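Fonstead Screen Archive
Workshop notebook, cataloging room
28 March 2018

Work continued on the episode guide for the Plurketti collection. The collection holds 173 episodes of the series Loststead on tape, and the guide is to list each one by season, air order and running time. Entries for the first 100 episodes have been checked against the printed schedules. The remainder are in draft and should not be cited.

The main difficulty remains the order of season two. The tape labels follow the production order, while the schedules follow the order of broadcast, and the two part ways after the harbor story. In the broadcast order a character returns from the hospital before the accident that put her there. Viewers at the time wrote to the station about this, and the letters are kept in the correspondence folder. The guide will follow broadcast order, with the production number given in brackets after the title.
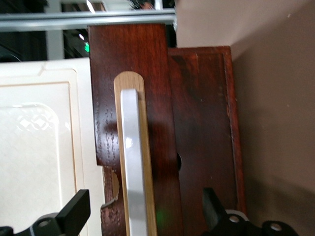 The two holiday specials are a separate matter. Neither carries a production number, and the second repeats long passages from the season four opener with new narration. They have been entered at the end of the guide under their own heading - this may be changed if the rights file shows they were sold as part of a season.

Running times were taken from the start of the title music to the end of the closing credits. Earlier entries made under the Stojanovska catalog rules counted the station card as well, and those must be corrected before the guide is shared outside the department. Colleagues entering new records are asked to leave the old figure in the notes field.

Sound on the season three finale drops out during the courtroom speech. A second copy has the full speech but lacks the closing credits. Both copies are to be kept and listed under one entry.

Still open: spelling of the guest cast in season five, where the credits and the schedules disagree; whether the pilot shown to advertisers should be counted as an episode; and the plot summary for the train story, which at present gives away the ending in its first line.

Next session: season two, from the harbor story onward.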